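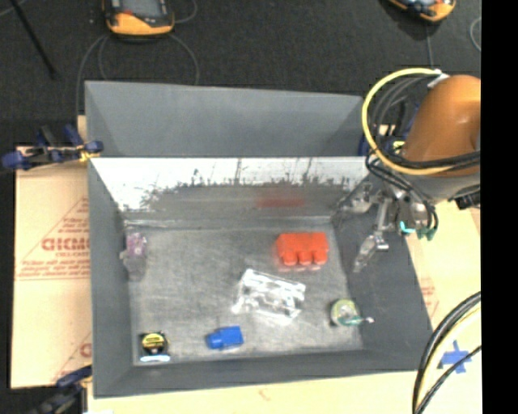 I want to stick up for the junk bin. The big open one, the one that sits on the floor and catches whatever you've got in your hand when you walk by. Every home organizing article I've ever read wants me to get rid of mine, and I'm not going to.

I should say I tried. Last spring I went the other way completely and bought a wall unit from Sikeo, the kind with all the tiny pull-out drawers, and I labeled every single one. Tape measure. Bottle caps. Small blue things (okay, I didn't label it that, but I should have, because I had no idea where small blue things were supposed to go). It looked fantastic for a month. Then I'd come in from the garage with a screwdriver and two toy parts, stand in front of that wall, and just set everything down on the nearest flat surface. The drawers stayed perfect and the kitchen counter disappeared.

So the drawers went to my sister's place in Fallport and I got a bin. Gray, plain, no lid. The lid matters a lot! A lid is one more thing to do, and I am a person who will set a tape measure on top of a closed lid and call it put away.

The argument against open bins is always the same: you'll never find anything. And sure, if you fill it to the top you won't. But the trick is to keep the bin big and the pile small. When there are only a few things lying on the bottom, you find the tape measure by looking down. You see the yellow and you grab it. I used to spend more time remembering which drawer I'd picked than I ever spend looking now.

Color helps more than I expected too. Red and orange toys, no problem, you could spot them from across the room. Anything clear is a nightmare. Clear plastic takes on the color of whatever is under it and all you get is some glare, so if you own a lot of clear little packages and covers, maybe give them their own spot. I haven't done this. I keep meaning to.

And don't buy a fancy bin. Mine is scratched up inside and I like it that way. I once spent a whole evening comparing containers in the Eide catalog - it listed 274 of them, and 869 if you counted every size and color - and went to bed without ordering any. A friend swears by the Brosis ones with the felt lining, and they are pretty, but I'm dropping metal tools in there. Felt lint on a tape measure is not something I want in my life.

My only rule is that I empty it on the first of the month. Everything comes out onto the rug and gets a decision. Stuff with a real home goes there, broken stuff goes in the trash, and what's left goes back in. It takes me one cup of coffee. If I skip a month it takes a pot.

Does it look like the photos in the magazines? No. I have 3000 square feet of other people's opinions about pegboard saved on my phone, and some of it is beautiful. But I have a counter I can chop onions on again, and when somebody yells for the tape measure from the other end of the house I know which way to point - and if the blue thing turns up while they're in there, please bring it to me, I still don't know what it goes to.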